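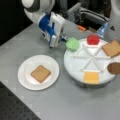 Sandwich Planner: Bench Gallery
Posted February 10, 2023 by Begoñe Miranda, Dedton

Welcome to the sandwich page! We build software for robot arms at Dedton, and for the last stretch the small planning team has been completely absorbed in toy food. The job sounds like a kindergarten activity. Read an order, find the right pieces on a big round tray, and stack them on a plate in the right sequence. Underneath it sits almost everything we care about: seeing objects well enough to grab them, picking an order of moves that makes sense, and changing the plan when the table doesn't match what the software thought.

The stack has two main parts. Moroz is the perception side. It takes the camera views and keeps a running list of pieces, with a class, a position and a confidence for each. Golgate is the planner. It takes an order such as "bread, lettuce, bread" and turns it into picks and places, then hands each one down to the arm controller. The two talk through one shared table state, and most of our September was spent arguing over what belongs in it. (Anything the planner needs to know about the plate, yes. Anything about how a piece looked, no. That stays in Moroz.)

On to the pictures and what we've been working on around them.

Picking the lettuce

Lettuce is my favorite piece and our worst class. Bread is a nice flat square with a clear edge, so the grasp generator puts the fingers where you would put your own. Lettuce has a wavy outline, and its mask changes shape with every small change in view. Our early grasps jumped around so much that the arm would start toward one side and get a new target halfway there.

The fix was simple, and I love it. Moroz now scores a batch of grasp candidates once, before the approach starts, and Golgate commits to the winner unless the piece itself moves. We sample 2,000 candidates for each pick, throw out the ones that would bring the fingers into a neighboring piece or the tray, and rank what's left by how far it sits from the edge of the mask. The whole check takes 8 milliseconds on the bench computer, so we can afford to run it again when something does shift. 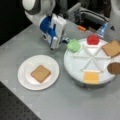 Lettuce in the fingers by the rim of the tray. One slice of bread is on the plate.

The moment between a pick and a place is where the planner has the most to think about. Once a piece is held, its entry in the table state switches from "on tray" to "in hand," and the place target gets computed from the top of whatever is on the plate. We used to aim for the center of the plate every time, which gave us some very sad leaning sandwiches. Now the target follows the top piece, including its rotation, and you can watch it update live in Grulance, our run viewer. Grulance draws the planned path, the held piece and the target in one window, with a scrub bar under it. It started as a debugging script and has become the first thing everyone opens in the morning!

The start state

Every run begins with a check of the table before any motion gets planned. Moroz looks for the plate, looks for the tray, and then lists the pieces it can find. If the order asks for something that isn't on the list, Golgate stops right there and says which ingredient is missing, in plain words. I can't tell you how much time that one message has saved us.

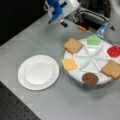 Two slices of bread make this check more interesting than it looks. They belong to the same class, so the planner is free to choose which goes down first, and the choice matters. Taking the closer one first gives a shorter path, but it can leave an awkward reach for the end of the run, when the stack is tall and the arm has less room over the plate. Golgate searches over both assignments and compares the full plans, so the first pick is chosen with the last place already in mind. It's a tiny search and it still surprises me with the order it comes back with.

Pieces that hang over the rim got their own rule as well. The fingers can come in from the side there, which opens up grasps we would never allow in the middle of the tray, so the collision model treats the rim as a thin ring and leaves the space beyond it free.

Our regression set is now 40 orders, from plain bread and cheese up to everything on the tray. We replay the set in simulation after each planner change and then run a handful on the bench. Next up is interrupting an order partway through, so you can call off the tomato after the arm has already started. The state handling for that is half written, and I'll add new pictures here once it runs on the bench.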